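4.2 Checking the wrist camera with the Tanau gripper

Do this check each time you change the fingers, before you compare the Tanau with the Arellano gripper.

1. Set the arm speed to 60 mm/s in the Sonutar controller.
2. Put two whiteboard markers on the work surface, with a gap between them.
3. Move the arm by hand mode until a finger points to the gap.

Caution: Keep your hands out of the work area while the arm is enabled.

4. Open the live view. You must be able to find both markers and the tip of the finger. The finger is very near to the lens, so it stays out of focus. Do not turn the focus ring for it.
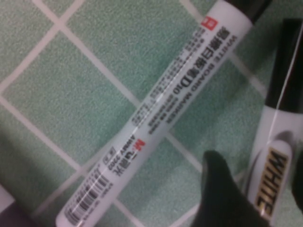 5. Save the view and write the finger type in the test sheet.

Note: If large print such as "WHITE BOARD MARKER" is not readable, stop the arm, wait two seconds and save again.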